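**Ticket 705 – Starkilon box drops sound after standby**
Opened by: Mafalda Teixeira
Status: still open, sort of

Friday, January 17, 2025

Right, starting this again from the top as my old notes were spread over three emails and a Post-it. The Starkilon streaming box in the family lounge loses its sound whenever it's been left in standby overnight. Picture comes back fine, menus work, remote works, but no audio at all until you pull the plug and wait. It's done this on and off since September, when the last update went on.

What I've tried so far:

- Swapped the HDMI lead for a new Gatell one. Same thing the next morning.
- Moved it from input 1 to input 2. It behaved for six days (I got very excited!) and then went quiet again.
- Turned off the "quick start" option. No change, except now it takes ages to wake up and people moan at me.
- Factory reset. Lost all the logins, gained nothing.

Clementina Abreu had a look on her late shift and reckons the box and the telly are falling out over the audio format. She set it from Auto to plain stereo and left it overnight. Sound was there in the morning – first time in weeks.

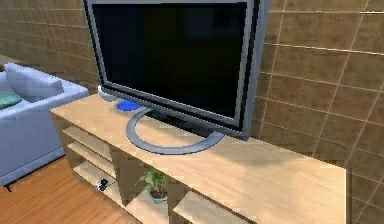

*Coelho House – Residents' Services, Lounge & Media Desk*

So I put it back to Auto to be sure, and of course it went silent again. Stereo, fine. Auto, silent. I did that twice over to convince myself, and I'm now fairly sure Clementina's right. The annoying bit is that the setting doesn't stick. If the power goes off at the wall it hops back to Auto by itself, and the cleaners quite reasonably switch things off at the wall.

I rang Skudus, who supplied the box, and sat on hold for 15 minutes before getting a very nice chap who hadn't heard of it. He's asked for the software version and a note of the times it happens. I've sent both. He also suggested a different HDMI lead, so I told him about the Gatell one and he moved on quickly.

For now, if you're on shift and there's no sound: Settings, then Sound, then Output, pick Stereo, back out and give it a few seconds. Please don't do another factory reset, I've only just typed all the passwords back in – with that remote!

Next: waiting on Skudus. If they offer a swap I'll take it, and I'll chase them on my next early.

– Mafalda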